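From: Reece Rudd
To: Koralthorpe list
Subject: Re: Toy swap, what are we doing with the leftovers?

Kauko Leinonen wrote:
> I can take the leftovers to Botham in November if they're boxed up.
> The shop there wants plush toys and games but no puzzles, they've
> had too many with pieces missing. How much is there? I have the
> small car.

Kauko, thanks. It won't all go in the small car. I'd plan on two trips, or I can follow you with the rest. I'm free any morning after 10.

The shop's rule on plush is that each one needs its sewn-in label. If the label's gone they won't take it. Please check before you pack, it saves them doing it at the counter. 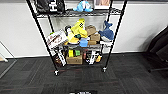
On money, we took in 200 at the door and paid 20 for the hall lights. The rest goes toward the spring swap. I'd like to use the Skodmont hall again, but they want four weeks' notice now and the form has to be signed by hand.

Mrs. Athanasiadis asked if people could bring baby clothes next time. I said toys only for now. If anyone wants to run a clothes table, write to me off list and I'll add it to the form.

Puzzles can come to my house. My aunt does them and doesn't mind a missing piece.

Reece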